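In defence of the odd little bin

I have been told, more than once and by people I love, that my house contains too many containers. My brother-in-law counted the ones in the kitchen while I was out getting milk and announced the total over lunch as if he'd found me out. I'm not ashamed. I think the small open bin, the sort with a hole in the side to hook your fingers through, is the best thing that has happened to the home since the kettle, and I think the people who sneer at it have mostly been using it wrong.

So let me argue my case, and I'll try to be fair to the other side, who do have a point about the ones with lids.

My own conversion came when I moved into the flat on Nolton Road. It had one kitchen drawer. One! The drawer stuck, too, so you had to lift it and swear at the same time, and after a fortnight of that I simply stopped opening it. Everything that ought to have lived in there lived on the table instead. You'd sit down to eat and push a little crowd of stuff to one side with your elbow, then push it back again when you wanted to write a shopping list. I did this for nine months. I told myself I was a relaxed person.

The trouble with a table like that is that the things on it have no business with each other. If it were all cutlery you'd put it with the cutlery. What you get is a towel, a peeler, something to eat and some little wooden bit from a game, and each of them belongs in a different room, and that's four trips, so you make none.

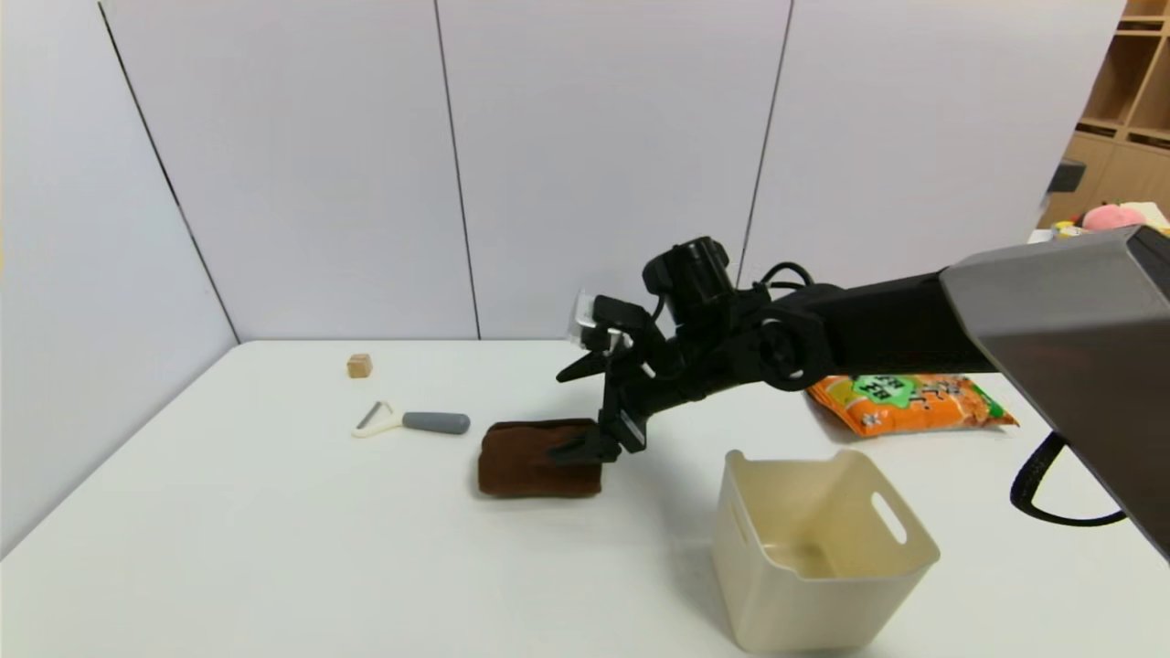
Do you need to sort everything before it goes in the bin? Put it in first and sort it later, once the table is clear and you can carry the whole lot round the house in one go.

I feel strongly about that. The sorting is where everybody gives up. There's a whole school of tidying that wants you to make piles, and name the piles, and have a think about how each object makes you feel, and I've tried it, and what I ended up with was piles. I had piles on the bed at eleven at night and nowhere to sleep. With one bin you sweep up, you walk round, you drop things off as you pass the places they live. Peeler in the kitchen. Towel in the airing cupboard. The small wooden thing goes back to whichever child is shouting for it.

My friend Ashton Mudgway disagrees with me completely, and we've been having this argument since June. Ashton's view is that a bin is just a messy table with sides. He says you shouldn't be able to put a thing down anywhere except its proper place, and that if you give people a halfway house they will use it as the whole house. He's got a drawer for batteries. He's got a drawer for string, and the string is wound on cards. I've seen it and it is beautiful and I would last about a day.

He's right that a bin can turn into a sort of swamp. I had one on the landing that I didn't look into for the whole of a winter, and when I finally did there was a swimming certificate in there, and a single glove, and a parcel I had been quite rude to the courier about. So I'll give him that. But what the swamp needed was a smaller bin! The landing one was enormous, a great deep thing I had bought in a sale from Karakaya, the homeware place that used to be by the station, and you could have bathed a spaniel in it. Of course it filled up. Deep bins swallow things, and when you can't see the bottom you stop believing there is one.

Which brings me to what I think makes a good one, and I've thought about this far too much.

It should be pale inside, so you can see what's in it without switching the big light on. It should have no lid, for reasons I'll come to. It should be small enough that a towel and two or three other bits will fill it, and it wants a handle you can grab with one hand while the other holds a mug. I'm very fond of the kind that dips down at the front, too, as you can reach in without tipping it. Mine came from Funemex and cost less than a sandwich. They also do one called the Pranport, which is the same but bigger and has feet, and I can't for the life of me see why a bin wants feet.

Now, towels. I can't write about tidying without getting on to towels, and brown ones in particular, which I'll defend against all comers. White towels are for hotels. A brown towel can wipe up coffee, do the dog's paws and get stuffed under a leaky window without looking any the worse, and it doesn't reproach you from the rail. My mother thought brown towels were depressing and bought me peach ones every Christmas until I was nearly forty. The peach ones are now all rags and the brown ones are still going.

As for folding, I'm of two minds. I do like a folded towel. There's a nice heft to it when you've got it down to a neat block, and it sits at the bottom of a bin like a cushion for everything else. But I've noticed that a towel only stays folded until somebody wants to move it. You pick it up by the middle, because that's how hands work, and up it comes in a great soft lump with the corners going every which way. Then you've a choice. You can put it down, fold it again and feel virtuous, or you can just let it be a lump in a bin, where it will be perfectly all right.
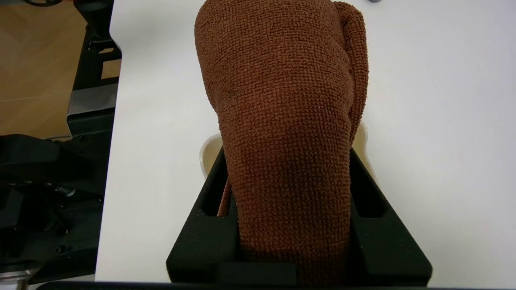
The case against lids

I promised to be fair about lids, so: they keep the dust off, they stack, and if you've got moths you want one. That's my fairness used up.

A lid turns a bin into storage, and storage is a different animal. Once there's a lid on it you've decided not to see those things again until something goes wrong. People buy lidded boxes by the dozen in a sort of January fever and what they're really buying is a smart way of forgetting. I know a couple who moved house with 206 items on their removal list (they had to write one out for the insurance, and she read bits of it to me down the phone) and I'd bet good money that most of what was under a lid is still under it. Whereas an open bin nags at you. You walk past, you see the peeler, you think, oh, I was looking for that on Sunday's potatoes or whenever it was, and you put it back.

There's also the business of getting things in. With a lid you need both hands and somewhere to put the lid down, and where do you put the lid down? On the table. And now there's one more thing on the table.

I do have a rule, and it's the only one I've ever kept. The bin gets emptied before bed. It doesn't have to be emptied well. It takes some 10 minutes if I dawdle and far less if there's something on the telly, and if a thing has been in there two nights running and I can't say where it lives, it goes to the charity shop. That rule has cost me a garlic press and a very nice ribbon, and I've only regretted the ribbon.

Food is the exception. Food doesn't go in. I've had this out with my children many times, as they see a bin with a towel in it as more or less a picnic. But snacks get squashed under things, and a squashed packet of crackers is a sad business, all dust and corners, and then you've got crumbs in the towel and you're shaking it out of the back door in your socks. Snacks stay out on the table where they can be seen, and with any luck eaten. I'm especially firm about this with puffed rice crackers, which are mostly air to begin with and can't take the weight of anything.

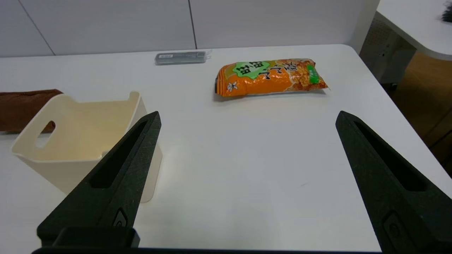
Ashton says this proves his point, of course. He says if the snacks are allowed to sit on the table then I haven't got a system at all, I've got a preference. Well, fine! I've got a preference. I prefer a table with one bag of crackers on it to a table with everything on it, and I prefer a clear patch big enough for a plate and a newspaper to a cupboard full of labelled string. He came round the other evening and sat at my table, and I noticed he put his keys in the bin without even looking. I haven't mentioned it to him yet. I'm saving it for when he next brings up the batteries.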